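Teaching a Robot to Handle Laundry

Think of a job you do with your hands, like folding a shirt. Now try to explain it using only words. Which finger goes where? How hard do you pinch? It is harder than it sounds.

Workers at Danier have this problem every day. The company wants robots to help with the folding in a big laundry in Zinville, which washes sheets and clothes for hotels. So the people at Danier show the robots what to do.

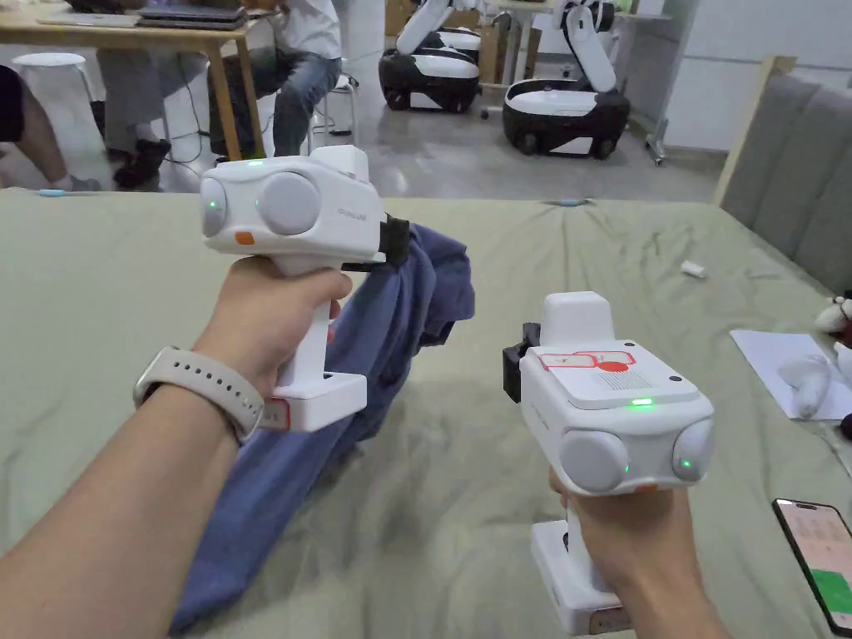
A demonstrator is someone whose job is to do a task again and again so that a robot can learn it. Kartini Krishnan used to fold at the laundry. Now she trains new demonstrators. They work with a gripper in each hand, and each gripper has a black jaw that does the pinching. A jaw can hold a dark blue cloth by a bunched-up bit, but it can't feel the cloth the way your fingertips do. New people are slow at first.

Each try is called a demo. The team has saved 3069 demos so far. A computer looks for patterns in them, and the robot uses those patterns when its own turn comes. 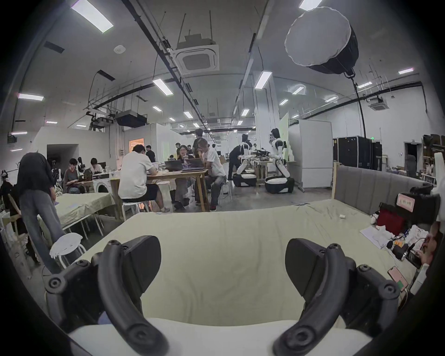

The gripper's two black fingers, with the bed and the workroom beyond.

Not everyone in the room holds a gripper. Some people work at laptops. Others look after the robots. These are jobs the laundry did not have before.

What about the people who fold? Some were worried when they heard the news, and that makes sense. The laundry plans to start with 2 robots in January, on towels only. Folders will still do shirts, check for stains and fix mistakes. Some will learn to run the robots – and some would like to keep folding, thank you.

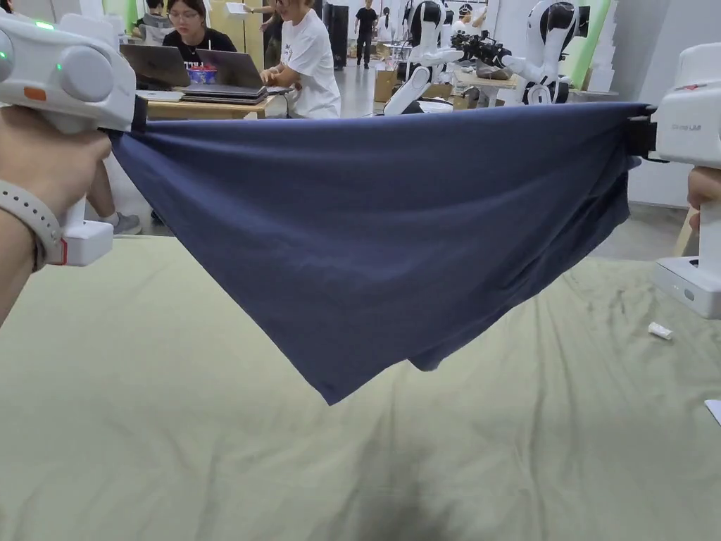 Pulling a navy blue cloth tight between two grippers.

Soft things are tricky for robots. A box keeps its shape when you lift it. Cloth sags and creases, and it can land differently each time you drop it. Kartini tells new demonstrators to take their time with the corners.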